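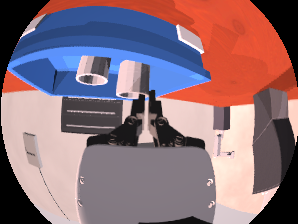

Step 1. Find out what the people do

Before the arm sorts a single cup at your place, stand by the turntable for a shift. At Lallham we skipped this and wrote 35 rules about cups. Vitalii Pavliuk, with 288 complaints logged, read them and crossed out most.

Step 2. Rehearse it in the simulator

Load your bench and run the job slowly. Let the people whose job it was watch, and let them be rude.
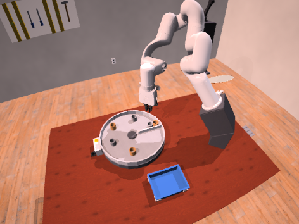 They will spot the awkward reach long before the software does, and they'll enjoy it. Write down what they say, minus the adjectives.

Step 3. Share out what's left

Sorting goes to the arm. Checking, refilling and apologising to it stay with you. Put names on a rota before February, or it will all be Taras. 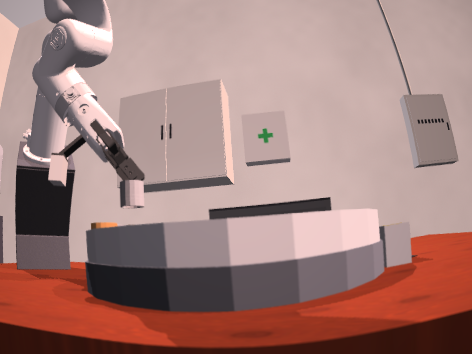 Picture: Taras Polishchuk / Sorkico

Retrain everyone, managers included. Ours took three goes to find the pause button.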